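Stellis opens 52-room hotel above the harbour at Vastevberg

For immediate release. December

Stellis has opened its second hotel, the Botha, in the old customs quarter of Vastevberg. 52 rooms, a restaurant, a small spa and a heated outdoor pool. Bookings open now, first guests already in.

The building stood empty for years before Stellis took it on. Stone front kept, everything behind it new. Most rooms look over the harbour, the rest over the courtyard and the lemon trees. All have a proper desk, blackout curtains, tea and coffee, free wifi. Family rooms on the first floor, connecting doors on request.

"People come to Vastevberg for the day and go home on the last ferry," said Adjoa Opoku, general manager. "We'd like them to stay for supper. And breakfast. The town is lovely once the day boats have gone."

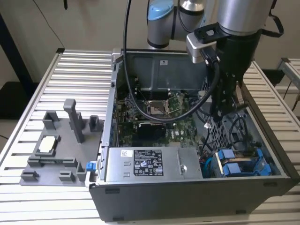 Open desktop computer and robot arm at a work table.

Food and drink

The restaurant is called Ollero and is open to non-residents from 6pm. Head chef Oratile Ngcobo has kept the menu short. Grilled fish from the harbour, slow-cooked lamb, a good few dishes without meat. Breakfast runs until 11am, later than anywhere else on the front, and can be packed up for anyone on the early boat.

"I buy what the boats bring in and write the menu after lunch," said Ngcobo. "Some days that is a lot of mackerel. Guests have been very good about it."

Bar on the roof terrace, weather allowing. Winter hours are shorter so please ring first.

Getting there

Ferry terminal is a 2 minute walk, downhill. Airport transfers take 30 minutes and can be added when booking. Parking is behind the hotel, entrance on the lane side, limited spaces and no booking them I'm afraid. Guests arriving by bus should get off at the Old Customs House stop and not the harbour stop, which is the wrong side of the water.

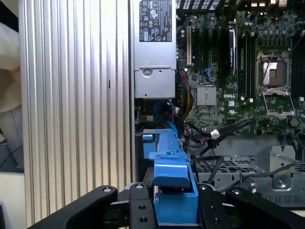 Opening offer

Guests who book a stay of three nights or more before the end of March get dinner for two at Ollero on the first night, plus use of the spa. Offer is for direct bookings only, by phone or on the hotel website. Cannot be used over New Year. Over 1000 people have joined the mailing list already and they will be sent there code seperately.

Local residents get a reduced rate on the pool and steam room in the mornings. Bring proof of address to reception.

Walking maps of the old town, the sea path and the lighthouse are free at the desk. Bikes can be hired by the half day, helmets included, childrens sizes too.

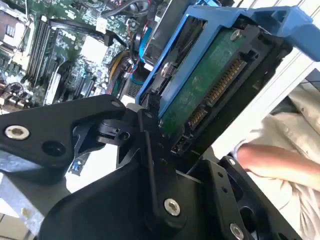 Can guests bring a dog?
Dogs are welcome in the courtyard rooms on the ground floor, for a small nightly charge. They are not allowed in the restaurant or spa. Please mention the dog when booking so reception can keep a suitable room.

Press visits and interviews

Adjoa Opoku is free for interviews most mornings before 11am. Press stays by arrangement, midweek only until the spring. Contact the Stellis press desk through the hotel switchboard, ask for Botha press.

Ends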